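Lukstead Household Waste Survey: Data Card

Version dated 2022-05-20. Maintained by the Bakke Office of Public Records.

Summary
This data set contains 1,823 records of household waste collected in the Lukstead district. Each record covers one address for one week and gives the weight of paper, glass, metal, food waste and other material.

Files
records.csv: one row per address per week
areas.csv: the 5 collection areas and their codes
notes.txt: changes since the last release

Known limits
Apartment buildings with shared bins are not included. Weights under 200 grams are entered as zero. Records from the Flellinell area lack figures for glass before May.

Terms of use
The data may be reused with credit to the Bakke Office of Public Records. Users must not attempt to identify individual addresses. 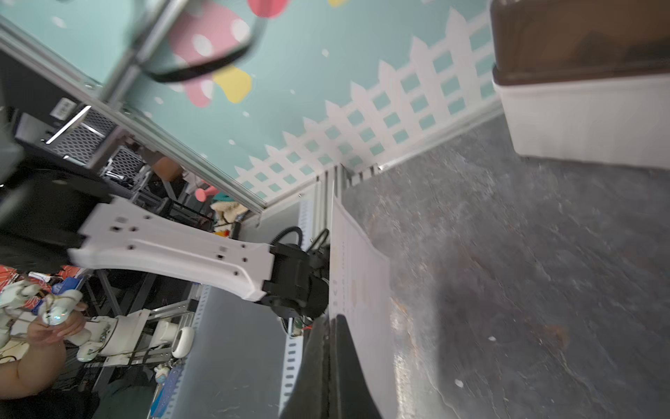
Sheet of white paper on a gray speckled surface, with a turquoise mural behind.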